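Pistetti cordless air duster: is it worth $140?
Reviewed by Niilo Leinonen, 12/4/25

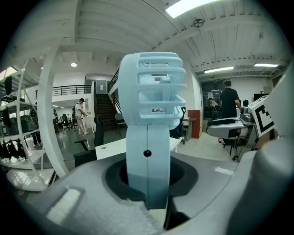
I have never trusted a cleaning product that promises to replace another cleaning product, and the Pistetti promises to replace canned air, the dustpan brush and, if you believe the side of the box, the vacuum. It's a rechargeable blower with a pistol handle and a narrow nozzle. The claim that interested me was the one about gaps. A cloth is fine for flat surfaces but hopeless on anything slatted, and so much is slatted now: heater grilles, fan covers, blinds. The white plastic block in the photo, with its stacked slats and open spaces you can see straight through, is the sort of shape I mean. Wipe the front of something like that and you've cleaned the front of it. The backs of the slats stay as they were.

So does blowing air at it work? Partly. On loose, dry dust the Pistetti is good, and on the middle of its three speeds I cleared the grille of a bathroom fan in less time than it would have taken me to find the ladder's missing foot. On anything with a bit of grease in it, it does next to nothing. My rangehood filter looked the same afterwards, except for the fluff I'd blown onto it from the top of the cupboard.

And that is my main grumble with the whole category. The dust has to go somewhere. Indoors it goes up, hangs about, and comes down on whatever you did first. The booklet suggests you "work near an open window", which is a polite way of admitting the problem. I ended up carrying things out to the verandah, and at that point a soft paintbrush does nearly as well.

Battery life is printed as 20 minutes. I got that on the lowest speed, which wouldn't shift a crumb off a keyboard. On the top speed it faded well short, and then wanted most of an afternoon on the charger. The cable is a short one and there's no plug in the box.

Weight is 400 grams according to the label. It feels heavier by the end, mostly at the wrist, with the battery sitting so far back in the handle. Hatsue Okabe borrowed it for her sewing machine and liked it more than I did, though she has smaller hands and was only using it for a minute or so at a time. She says it got lint out from under the needle plate that she'd been picking at with tweezers. I'll give it that one.

The noise is awful. High and thin – the dog left the room, and I'd have liked to.

Of the nozzles supplied, the narrow one is the only one I'd bother with. The brush attachment sheds bristles. The wide one turns it into a very poor hairdryer. They push on with a friction fit, and mine worked loose twice, once into the back of a bookcase.

The older Tamura model sells for $80, has one speed and fewer bits, and blows nearly as hard. It's ugly and the trigger is stiff. I'd still buy it first.

Good: strong top speed, handy on keyboards and sewing machines, decent narrow nozzle
Not so good: noise, charging time, loose attachments, the price
Would I buy it again: no, unless it drops below $80 in the November sales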